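A wet day in the salt town

I'd been meaning to go to Rekska for years, mostly on account of one photograph in a library book - a long timber shed with its roof half off, standing in a field of grey mud. The caption said "salt works, abandoned". That was enough for me. I'm the sort of person who plans a holiday around a shed.

The shed has its roof back now, and it's called the Zerulley Salt House, and you can go in for less than the price of a pint. It's a 17 minute walk from the harbour if you take the path behind the chapel, and a good deal longer if you follow the brown signs as I did, which send you round by the coach park and up a hill you didn't need. Go behind the chapel!

Inside it's much bigger than you'd think. The first room has the old boiling pans, great flat iron things the size of a living room floor, laid out over brick hearths. The earliest mention of salt being made here is in a monastery account from 1362, when somebody paid for two barrels of it in wool, and people kept at it on this same patch of shore until the last pan cracked and there wasn't the money for another. The building itself is much younger than that. Most of the timbers are Georgian, and a few were clearly ships' timbers first (look for the peg holes that don't line up with anything).

I got talking to Lâm Hồ at the desk, who was selling tickets and putting together a flat-pack bookcase at the same time. Lâm moved here to study the tide mill and ended up running the museum's archive, and was very patient with me about drainage. The whole site works on a slope so slight you can't see it. Seawater came in at the spring tides through a gate at the Rolholm end, sat in a row of shallow ponds to thicken, then crept down to the shed by itself. No pumps at all. There's a model of it on the upper floor with real water and a little brass handle, and I had to wait for a boy of six or so to finish with it before I could have my turn. He took ages. So did I.

Upstairs is also where you'll find the Lloyd Room, named after the family who owned the works towards the end. It's one long attic full of paper - ledgers, wages books, letters complaining about coal. There are 746 volumes and only a handful are on show, but they turn the pages now and then, so you may get a different day from the one I got. Mine was a November in the 1820s when it rained without stopping and the clerk wrote "no salt" at the top of each page and then, underneath, drew small and rather good ducks. I could have stayed up there all afternoon.

A couple of grumbles. The lighting in the pan room is on a timer and goes off if you stand still, so reading the long panels means waving an arm every so often. The audio guide is read by a man who sounds as if he's breaking bad news. And the path out to the ponds was shut when I went, although you get a fair view of them from the back steps, with redshanks poking about along the edges and the sea wall behind.

The restored gate opens to visitors on 26 Jul 2025, and they're planning to let a spring tide in for the first time in living memory. I've already booked my room. The guesthouse over the bakery is fine if you don't mind being woken by bread at five in the morning, and there's a bigger hotel out on the Rolholm road with parking and a proper bath.

If you're coming by train, change at the junction and sit on the left for the estuary. The last one back leaves earlier than you'd hope, so look it up before you set off, and leave yourself enough time for the shop. The salt comes in plain or smoked 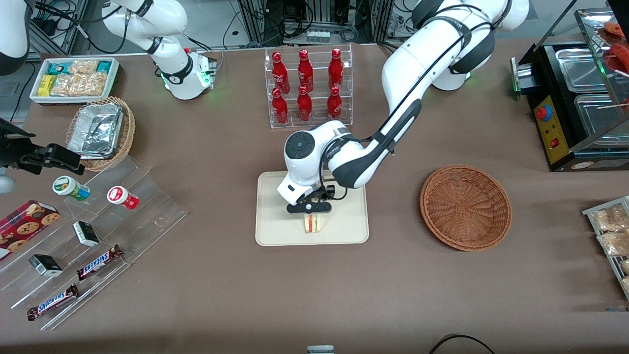
and I'd get the plain, in the big paper bag, because the smoked one made my whole rucksack smell like a kipper until I got home. They also sell a booklet on the ponds, with a fold-out map of the walk along the sea wall. It costs 2 pounds and you pay for it at the ticket desk.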